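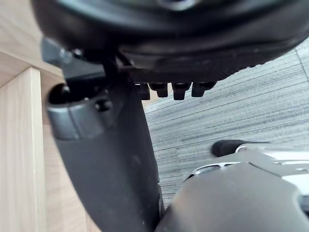 Slide 1. The Pornorow scholarship fund currently supports 21 students, all in public schools. Tonight covers how awards are decided, paid and reviewed. Keep the opening short. Mention that awards pay for tuition first and study equipment second. Equipment includes desks and office chairs like the one on screen, seen from under the seat, where the bracket bolts on. Chairs are bought secondhand, and Ute Wendt checks brackets and bolts before delivery. Pause for questions on equipment only.

Slide 2. Selection. Applications close in April. Each one is read by 3 readers working separately. Scores are averaged. A spread of more than 4 points goes to a second reading. Readers from Nolte do not score Nolte applicants. Do not discuss individual cases.

Slide 3. Records. 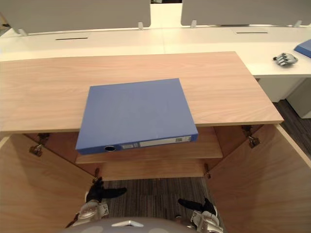 Blue ring binder on the cabinet top, doors open.

Paper copies are kept for every award. Signed consent forms stay on paper; grade reports are scanned at the Silley office. State the retention period if asked: 4 years after the last payment.

Slide 4. Money. Balance carried forward as of 13 Mar 2019: $3,056. The Pustach grant is booked separately and is not in this figure. Read the number twice. Then hand over to Ute for the payment schedule.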